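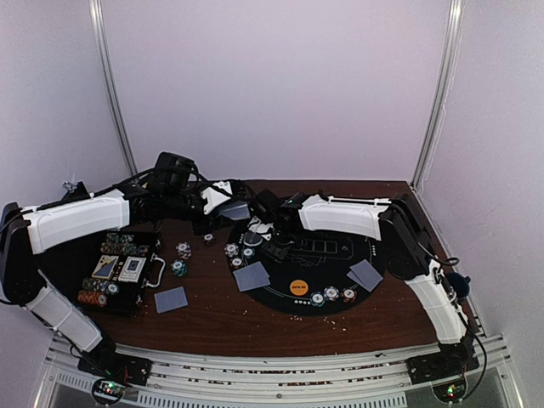 *The table, June.*

Ok quick post because I have to be out the door at 4. People keep asking how the rummy nights work and I keep typing the same answer in messages, so.

We play at Samina's mostly. Started with three of us, got out of hand. Same game every time - plain rummy, ten cards each, first to 860 points. Why 860? Marcelino wrote it on the score pad one night and refused to explain. It stuck. Takes two evenings to finish, sometimes three if Sugeng is dealing (slow!! sorry Sugeng).

House rules, such as they are. No phones till the hand is over. Aces low, always low, I don't care what your uncle did. Going out in one lay-down counts double. And if you pick up from the discard pile you can't throw the same card straight back, wich we had to add after the thing with Marcelino.
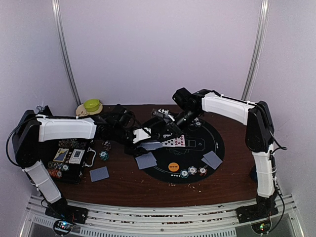
Rukhsana Ghauri

Food. Everybody brings something that isn't greasy. Learned that the hard way, whole deck ruined by samosas - my samosas, fine. Now it's grapes, pretzels, those dry little biscuits Samina gets. Drinks go on the floor or the windowsill.

Current standings, for the two people who care: Rafia way out front, me second, Marcelino third and complaining. Rafia won by 80 last time and did a lap of the kitchen. I've been holding on to face cards too long, I know I do it, I'll do it again next time.

Someone asked if we'd switch to bridge. Tried it once. Four people, one rule sheet, a lot of sighing. Back to rummy by nine.

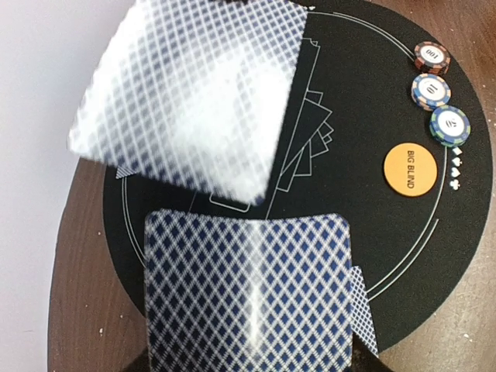 **What happens when the draw pile runs out?**

Turn the discards over, leave the top one where it is, shuffle the rest and keep going.

Right, need to run. Next one's at Samina's again, come at seven, bring a chair if you have a folding one becuase we were short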